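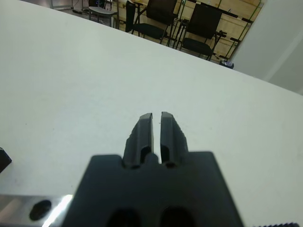 Dallgate Robotics Club – progress report to the Nelgate Fund
2021-10-04

Dear Murdo Crichton,

Thank you again for your patience with us, and for the kind note you sent in June. It was read out loud to the whole club and got a cheer! We are a little over halfway through the project now and I have plenty to tell you, so please forgive me if I ramble.

What the students have been doing

The task we chose for the Ukness contest is packing a phone into its box with two arms working together. It sounds like a small thing, and I thought so too when we wrote the application, but it has kept 9 students busy every week.

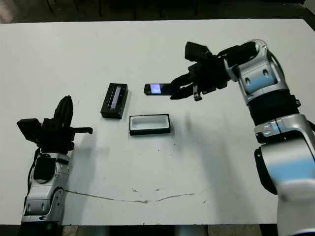 The hard part is getting both arms to agree on where the tray is. If the phone comes down a little crooked it catches on the rim, and then the whole run has to start over. Our two newest members wrote the routine that lowers it slowly, and I am very proud of them – neither had written a line of code before joining.

Where the money has gone

Of the $800 you gave us, most went on spare finger pads, cables and the contest entry fee. Baxter, our local hardware store, let us have a discount on the rest. Receipts are in the folder I sent separately.

Still to do before the contest:

1. Get the approach to the small parts steady, with the fingers open wide enough on both sides.
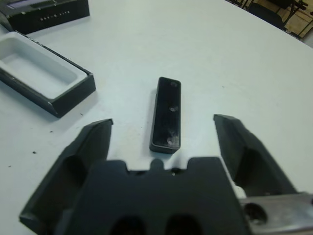
2. Teach the second arm to wait its turn.

3. Finish 10 clean runs in a row, which the students set as their own goal and which I would not dare to lower.

We would love to have you visit before then, and the students have already argued over who gets to show you the controls.

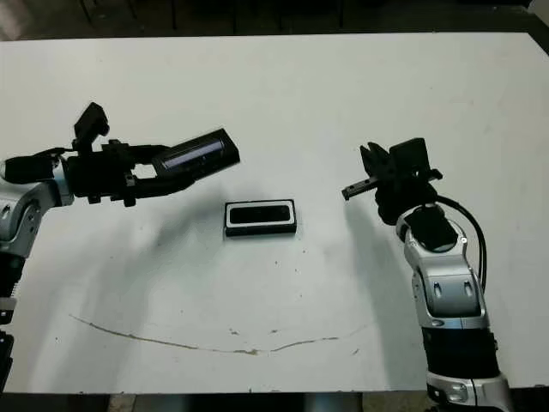

Do you need more money to finish?
The present grant covers everything through the contest, and we will write to you separately if the club wants to carry on with a new task next year.

With warm thanks from all of us,
Angus Dalgleish
Club leader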